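Anyone been to the Bororby robot open day? Worth it with kids?

Posted by manzano_mom, 29 November 2021

Hi all! The Bororby place out on the county road is doing another open day and my two are begging to go (they're 7 and 10). I missed the one in June. Is it the kind of thing where you get to see robots do stuff, or is it a guy with slides? Also is parking as bad as people say? We'd be coming from the Manzano side.

Abilio Sepúlveda

We went in June and I'd go again. There were 4 stations and you walk between them at your own pace, so if yours get bored you just move on. My favorite was the tidying one, where the arm works on desk stuff on a countertop - scissors, a pencil cup, that kind of thing. It's slow. I mean really slow, my son asked if it was paused. But the woman running it was great with the kids and let them guess where the arm would go next, and we ended up staying there longer than anywhere else. 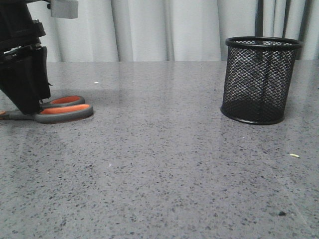

The big warehouse demo is the one with the line. Go there first or skip it, we waited 79 minutes and it was over before I found my glasses. They do have a talk as well, but it's in a separate room and you can ignore it completely. Bring snacks, the only food was a coffee cart and it ran out of everything but decaf.

Parking: use the Zolimmont lot and walk over. The one by the front door was full when we pulled in, and that was early.

tk_893

its ok. loud in the big hall. my daughter liked the stickers

Renny from Mitetar Road

Didn't make the June one but my sister took her 2 boys and said you need to sign up online for a time slot, they were turning folks away at the door. The younger one was 5 and got antsy, so yours should be fine. If you're coming from Manzano take the back way past the feed store, the light at the highway takes forever on weekends.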